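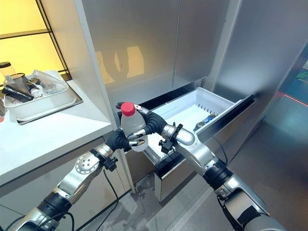 Home · Kitchen · Laundry · Shed · Ask Me

4 minute read

We use cookies to remember your settings and count visits. Accept / Manage

Sorting out the bottom drawer of the fridge-freezer

I put off our bottom drawer for most of the spring. It's one of those deep pull-out ones under the two big doors, and I love it (so much room!) but it does turn into a pit. Peas at the bottom, bread on top of the peas, and then a layer of things in foil that I was quite sure I'd remember and of course didn't. I finally had a go one evening in July, when it was too hot to be anywhere else in the house, and I've kept it tidy ever since, so I thought I'd write down what worked.

First of all, empty the lot. Don't try to tidy round things, it takes twice as long and your fingers go numb. I pack everything into two cool bags with a picnic blanket over them and give myself 20 minutes, start to finish. Anything without a label gets a long hard look. Anything with more ice on it than food goes out.

Then wipe the tub. I use warm water with a spoonful of bicarb in it, wring the cloth out really well and go into the corners with an old toothbrush. If yours has a row of little slots along the back, do those too, gently, as crumbs love them. Dry it properly with a clean tea towel before anything goes back in, or you'll have a sheet of ice by the morning and your first bag of chips will be welded to it.

While it's all out, pull the drawer as far as it will come and run the cloth along the rails. Ours had breadcrumbs and half a price sticker in there, and it had been sticking on that side for ages. I felt a bit silly.
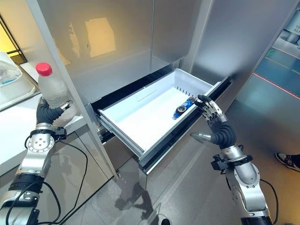
Drawer right out and very nearly bare, with a bottle of water at the ready.

Now, water bottles. I like to keep a few in the freezer for the cool box, and they're handy for filling gaps too, but they do need a bit of care. Water swells as it freezes, so never put a full one in. Pour out a good few gulps until the level is well below the shoulder, squeeze the sides in a little and screw the cap back on. I lay mine on their sides to start with and stand them up once they're hard. Don't use glass, please! I did it once with a posh lemonade bottle and was picking splinters out of the sweetcorn.

As for what goes where, I've stopped being clever about it. Flat things stand up on their edges like books, with soup and stew frozen in bags on a tray first so they go properly flat. Bread has one end all to itself. Small things, the ice packs and odd little tubs, go in a shallow box on the top, otherwise they slide about and end up underneath everything. I got my boxes from Gourlay on the high street, in the sale, but an old ice cream tub does exactly the same job and you get to eat the ice cream.

Labels, then. Masking tape and a laundry pen. I write the name and the month and nothing else, as anything fancier lasts me about a week before I give up.
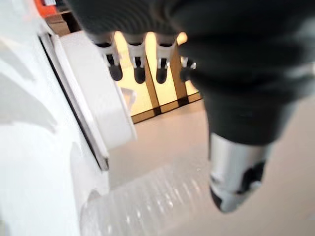 Donnie Shearer wrote in after my last freezer page to say that masking tape drops off the moment a bag frosts over, and that it wants to go on while the bag is still dry and empty, before you fill it. I've tried it his way and he's quite right, so thank you, Donnie. He also keeps a list on the door and crosses things off, and there I'm afraid he's a better person than me. My list lasted until the fish fingers.

One last thing, check the seal before you shut it all up. Close the drawer on a strip of paper and give it a tug, and if it slides out easily, clean the rubber with soapy water and try again in a different spot. Mine was only grubby along the left.

Next time I'll be doing the salad drawers, and the shelf where the jars live. I've counted 3 open mint sauces so far.

Get my tips by email once a month. Sign up / No thanks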